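Jondine Clothing Store – Progress Report to the Flistitance Fund
Period covered: January to March
Prepared by Aisyah Wijaya, store coordinator

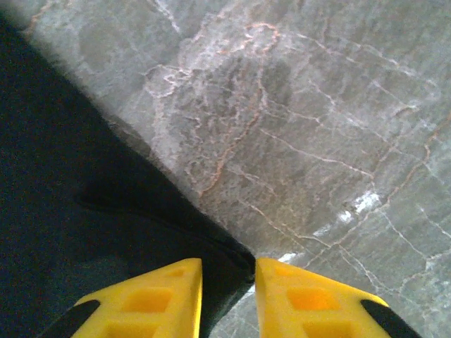

The main work this quarter was the dark clothing and soft covers, which we had left until last when we sorted the rest of the store in the autumn. It is slow work. Black fabric shows every bit of fluff, the labels are hard to read under our lights, and much of it had been pushed into bags without folding, so it came out creased. We have now been through all of it except one rail of heavy coats.

1. What the grant paid for

The award for the year was £2000. By the end of March we had spent £1602. The largest part went on shelving for the back wall and the long folding table. The rest went on lidded boxes, hangers, a clothes steamer, lint rollers and two clip-on lamps. The shelving came from Curnix and was delivered a week late with one bracket missing. They sent the bracket on without charge. Receipts are in the folder sent with this report.

We have not touched the money set aside for laundry. I explain this under section 4.

2. Sorting and folding

Before the grant, donations were emptied onto the floor and picked through by whoever was in. We now work from the table. Each bag is emptied at one end, checked for damage and stains, and passed along to be folded or put on a hanger. Anything that needs a wash goes straight into a lidded box and does not come back to the table until it is clean.

We have agreed one way of folding for each sort of thing. Trousers are folded in half lengthways and then in three. Jumpers have the sleeves folded in behind and are never hung, as the shoulders stretch. Padded covers and throws are rolled, because they slide off the shelf if they are stacked flat. This took some settling. For most of January we had two styles of folded jumper on the same shelf, and the piles leaned.

Dark items are now kept apart from light ones from the moment they come out of the bag. This has cut down the brushing a good deal. Each size label is written out again on a white card tag, which is pinned to the garment, so that people do not have to turn a collar inside out to find it.

3. Opening hours and use

The store opens on Saturday from ten in the morning, as before. Families referred by the Intarasuk Centre now have a booked slot each, up to 90 minutes, with a helper if they want one. Few use the whole time. The ones who do tend to be choosing for several children.

Booking has worked better than the queue. The room is narrow, and with the shelving in there is less floor to stand on than there was. We lost one Saturday in the period when the heating failed. The families booked for that day were all offered another slot, and all but one took it.

School trousers and plain black skirts go faster than anything else we have. We ran out of the middle sizes in February and had to put a note on the door. Grown-up clothes move slowly, apart from coats.

4. Problems and changes

Laundry. We had planned to pay for a weekly service wash. The laundrette we had in mind has changed hands and the new owners do not take bulk loads. For now three of us are taking boxes home, and this cannot go on for the whole year. I am asking for quotes and would like to carry the laundry money into the next quarter, if you are content with that.

Damp. The bottom shelf on the outside wall felt damp in January, and a few cotton covers had to be thrown away. We have moved the shelf forward by a hand's width and keep only boxes with lids on it. The landlord has looked at the wall and says the gutter will be seen to. I have asked for a date and do not yet have one.

Lighting. The clip-on lamps help at the table but do not reach the rails. Navy and black are still being mixed up, mostly in the afternoon. I do not think this needs more money, as we can turn the table round and put the rails nearer the window.

5. Next quarter

The coats will be checked and steamed by the end of April, then boxed until the autumn. After that we start on shoes, which are still in sacks under the stairs. We also want to put out an appeal for school clothes in good time before the summer, asking by size instead of taking whatever comes.

I would be glad of a reply on the laundry money before the next report is due – an email will do.

Aisyah Wijaya

Comments (3)

Marian T.
Good to see the shelves up at last. Do you still want hangers? I have a big bag of the wooden ones.

Store desk
Yes please Marian, any time on Saturday after ten. Child sizes are especially wanted if you have them.

pete_h
My wife dropped off some black school trousers in Feb, ages 9 to 11, glad they're going to use. Is the gutter the one over the side door? It was pouring over when I went past last week.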